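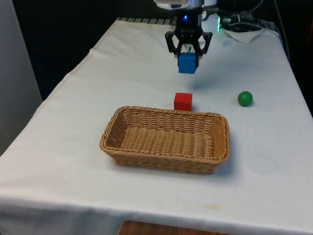

Figure 1. Basket task, Ondov cell, blue cube in grasp.

Search reports

Progress report to Wilteck, October
Prepared by Joelle Bataineh, Boltik

1. Data collection
The demonstration set for the basket task stands at 1,418 episodes. Of these, 133 were rejected at review, mostly for dropped video or a late start of the joint log. Rejected episodes are kept on disk but are not used in training.

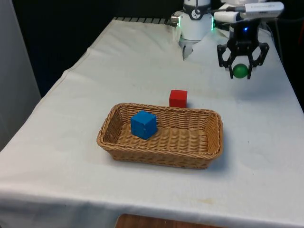 The policy is trained on the remaining episodes with no change to the network reported last period. Pick order is left free. Rhea Tiongson reran the baseline on the same split so that the two sets of results can be compared directly.

2. Evaluation 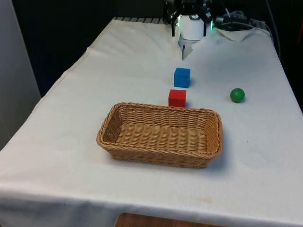 Each evaluation block consists of 40 trials, scored per object and per full task. An object counts as placed only if it is at rest in the basket when the arm returns home. Starting layouts with the red cube close behind the basket rim and the blue cube farther back, under the gripper, are scored as a separate group. In the last block, 18 trials failed, and most of those failures were in that group.

3. Next period

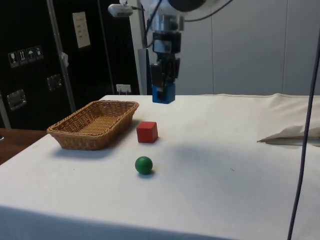

The Wongsuwan calibration routine will be run before each block, and the close-rim layouts will be sampled more heavily in new demonstrations. No change to the budget is requested.

Contact: Boltik project office | © Boltik | Back to top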